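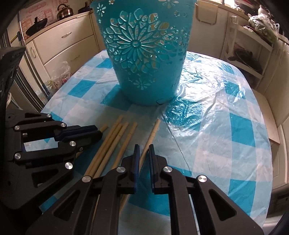
*Sticks-to-bucket task, kitchen setting, two grippers.*

# Tedetti Chores: table-clearing subset

Tedetti Chores is a set of short recordings of household work done with hand-held grippers. We put it together to get a straight answer to a question we kept hearing: can a machine do ordinary chores yet? For the task covered in this card, our answer is "sometimes, on a good table."

This card covers the table-clearing subset only. Laundry and shelf stocking have their own cards in the same folder.

## What's in it

- 304 episodes, all two-handed
- 114 of them are sticks-to-bucket; the rest are cups, lids and cutlery
- 40 episodes held out for testing, listed in `holdout.txt`
- One plain-text note per episode, written by the person who did the task

Episodes were recorded in people's homes. We asked contributors to use their own tables and leave the rest of the kitchen as it was. Tablecloths, plastic covers, bright windows and stray cords are all part of the data, and we don't plan to filter them out.

## The task

Pick up thin sticks from the table and put them in an upright bucket. A person does this without thinking. A policy trained on our data has trouble with three parts of it:

1. **Getting under the stick.** Bamboo lies nearly flat on the table. The finger pads have to come down close to the surface on both sides, and on a wrinkled plastic sheet the surface isn't where the model expects it.
2. **Taking one from a bundle.** When sticks lie side by side, the fingers tend to close on two or on none. A stick lying apart from the others is much easier.
3. **Clearing the rim.** A long stick held near one end swings. It has to be tipped up before it goes over the bucket.

Buckets with cut-out patterns cause one more problem. The wall behind shows through the holes, and the early depth estimates put the side of the bucket in the wrong place. Normand Poirier's notes in `docs/openwork.md` cover what we tried.

## Results so far

We count an episode as done when every stick is in the bucket and the bucket is still standing. Partial credit is logged but not reported here.

The Wedov baseline finished almost half of the held-out episodes. Most of its failures were on bundles. It did well on bare tabletops and worse on anything covered in plastic. The MacLeod arm, running the same policy with stiffer fingers, dropped fewer sticks but knocked the bucket over more often. We have not tested either one outside of our own two rooms, so please don't quote these as general numbers.

Speed is a separate matter. Even the good runs are a lot slower than a person. Colm Mulcahy thinks most of that is the pause before each grasp — the policy hovers, backs off and tries again. Logs are in `runs/timing` if you want to check.

## Known issues

- Finger opening is logged 2 samples late in the first batch. Use `fix_offset.py` before training.
- Glare on plastic sheets washes out thin, pale objects. No correction is applied.
- Notes for the first batch are uneven. Some are one word.
- The bundle/single label was added by hand afterward and has mistakes. Send corrections to Brock Nguyen.

## Not a good fit for

Food handling, anything sharp, or any claim about safety around people. The objects here are light and a dropped stick costs nothing. A kitchen robot that can clear these tables can't be assumed to handle a hot pan.

## Loading

```
python load.py --subset table --task sticks
```

Add `--holdout` for the test episodes. The loader reads the Vunano format as well as ours, but it ignores Vunano force readings for now.

## Contacts

Data and labels: Brock Nguyen
Baselines: Colm Mulcahy, Mervin Arsenault
Recording setup: Normand Poirier

The next batch is due in December and will add spoons and clothespins.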